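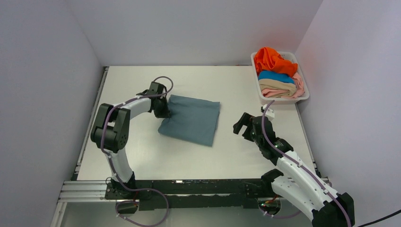

1/ Hard water and laundry powder
Thread on dosing. Most of the stiff, greyish washing I get asked about comes down to calcium, and most people respond by adding softener. I'd start with the dose.

2/ Hardness is dissolved calcium and magnesium. Both react with soap to form scum, which sticks to fibres and holds soil with it. Modern detergents cope better than plain soap, but they still spend part of their strength on the minerals before they get to the dirt.

3/ Powders usually contain a builder, an ingredient that ties up calcium. Liquids usually contain less of it. In a hard water area a liquid at the soft water dose is the worst of the common combinations. Check your supplier's figure by postcode, then the table on the back of the packet.

4/ Units are a mess. You'll see milligrams per litre as calcium carbonate, German degrees, French degrees and Clarke degrees. They aren't interchangeable. Write down which one your supplier quotes before you touch the packet table.

5/ I kept a log at the flat in Jillgate. 45 loads, same machine, same 40-degree cotton programme, powder weighed on kitchen scales. Water through the machine was nearly 2,000 litres by the sub-meter.

6/ First stretch at the packet's soft water dose, then the hard water dose. Over the second stretch I used 577 g more powder than the lower dose would have needed. Small money. Tea towels came out less stiff and the door seal stayed cleaner. One household, no control, make of it what you like.

7/ Ladan Golestani asked whether a scoop is good enough. Depends on the scoop. Mine was off by a fair margin between a level fill and a heaped one, and powder packs down in the box over time. Weigh a level scoop once, write the number on the lid in marker, carry on.

8/ Overdosing is a separate fault. Too much suds cushions the load, so less rubbing, and many machines add rinses when they detect foam. If there's still froth in the door glass at the last rinse, cut back before blaming the water.

9/ Softener: coats the fibre. Feels nice, reduces absorbency, and the effect builds up. Leave it out for anything meant to wipe or dry. To strip a coated cloth, run 2 washes at 60 with powder and nothing else, if the care label allows it.

10/ Vinegar in the softener drawer. It will neutralise leftover alkali and shift a little scale. Long term, some rubber parts don't like acid. Manaia Wihongi, who repairs machines in Randinden, tells customers to skip it, and I've stopped.

11/ Line drying makes stiffness worse whatever you do, as still air lets fibres set against each other. A good shake before pegging helps. So does ten minutes in the dryer on low at either end.

12/ Load size matters too. A packed drum can't rinse properly and the residue dries in. You should be able to get a hand in flat above the dry load.

13/ Correction to 4: Arash Shokri points out that English degrees and Clarke degrees are the same thing. Some older manuals use the first name. Noted, thanks.

14/ Next thread, probably October: scale on the heating element, and whether descaler tablets in every wash are worth the price.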